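Bench notebook, Wolis cell (sim side), October

Left off last time with the arm parked near the table and the gripper pointing at the floor. Picking up from there.

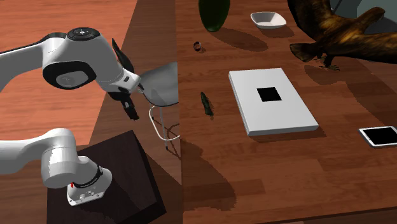
1. Where things stand

The Wolis cell exists twice, once in the back room at Nurndale and once in the simulator, and the two are supposed to agree. They have agreed on most things since the summer. They don't agree on where the tabletop is. The simulated gripper thinks it has clearance over the near edge of the table and the real one tapped the wood twice last week, politely, at low speed. No damage except to my opinion of my own measurements.

Goal for this round: get the base transform right in the sim, re-teach the home pose, check the finger collision shapes, then run the long batch overnight. Anything past that is a bonus and will not happen.

2. Base and pedestal

Opened the cell file and found two pedestal heights. One lives in the cell description, the other in an override somebody (my handwriting in the commit, fine) added when we swapped pedestals. The override wins, unless you load from the saved state, in which case the old one wins. The difference is 21 mm. That accounts for the tapping, and for the afternoon I spent blaming the joint encoders.

Deleted the override. Put the measured value in the cell description and nowhere else. Reloaded from scratch, then from saved state, then from scratch again. Same base height each time.

Also checked yaw of the base against the table edge. It was out by a hair, less than I can measure on the real one with a square, so I left it alone. Writing that down so I don't "fix" it in a month.

3. Home pose

The old home had the wrist out past the pedestal and the fingers hanging beside the table, which is fine for standing around and poor for starting anything. The first move of every run was a long swing up and over the edge, with the elbow doing most of the work and the planner picking a different way round each time. The chair is also on that side. The planner knows about the chair's shell. It did not know about the legs, because the collision mesh I used was a single blob for the seat and a good deal of optimism underneath.

Done:
Swapped the chair's collision mesh for one with legs. Thin wire legs make for slow collision checks, so they are fat cylinders now. Ugly if you turn on the collision view. Don't turn on the collision view.
Taught a new home with the wrist higher and the fingers well above table height.
Kept the old pose in the file as park_low, for use when the sim is idle. Do not plan from it.

Planning time for the first move came down enough that I stopped noticing it, and that was the number I cared about.

4. Gripper fingers

Real fingers got new pads at the end of the summer and the sim fingers did not. The pads are thicker, so the sim was closing 3 mm further than the hardware can. Small things (the ring, mainly) were being picked up in sim by a grip that could not physically occur. I had wondered why the ring success rate was so good. I had even mentioned it to people.

Updated the finger geometry and the closed limit. Ring picks got worse straight away, as they should. The ring lies flat on the wood and there is very little of it to hold. Trying an approach with the fingers straddling the band from above and a slower close. Some of those work. Some send the ring off across the table at a speed that suggests the contact stiffness wants looking at too. Put on the list for next time.

Friction left at the default. I know.

5. Object set

The scatter script pulls from the Slanina set, which was put together by somebody with broad tastes. Current table has the white box, a bowl, the green vegetable, the ring, a few others, and the eagle.

Notes per object, only the ones that gave trouble:

White box. Flat, wide, sits at whatever angle the script gives it. Too wide for the fingers in the long direction and I have stopped asking. Short side or nothing.

Green vegetable. Spawned upright. Might be a cucumber, might be a zucchini, the asset name is a string of digits and I'm not settling it here. It stays standing when left alone and rolls as soon as it's knocked over, so the reset now waits until it stops moving before the run counts as started.

Bowl. Mesh was filled in solid, so the gripper could not put a finger inside the rim. Re-did the decomposition. Rim grasp works now.

Eagle. The biggest thing on the table and the slowest to load. The wings are partly spread and the convex hull treated everything between them as solid eagle, which ruled out a large share of the far corner for planning. Split it into body, left wing, right wing, feet. Load time is a bit worse, reachable space a lot better. The eagle is not a pick target. I want that on record since the task generator asked for it twice.

6. Lighting

Only touched this because the depth check was complaining. Shadows go the way I expect and I left the lamp where it was. The complaint was a stale calibration file from the Brurkside cell that had been copied over along with the config. Removed. If the depth check grumbles again, look for that file first, before spending any time on the lamp.

7. Batch

Started the long run at 6:40 pm: 2,000 resets, new home pose, new fingers, eagle in pieces. Watchdog set to kill any run that goes over 60 seconds. Logging only the failures, having filled the disk with successes last time.

Stayed for the first few. One planner timeout on the box, one ring launched. No contact with the chair.

8. For next time

Contact stiffness on the ring.
Measure the real table height again, at all four corners, with the good calipers and not the ones with the soft battery.
Copy the new home pose to the real controller, and run it at low speed with a hand on the stop.
Tell the Brurkside people their calibration file gets around.
Change the task generator so it skips anything tagged as an obstacle. There is a tag for this already. It is not read by anything.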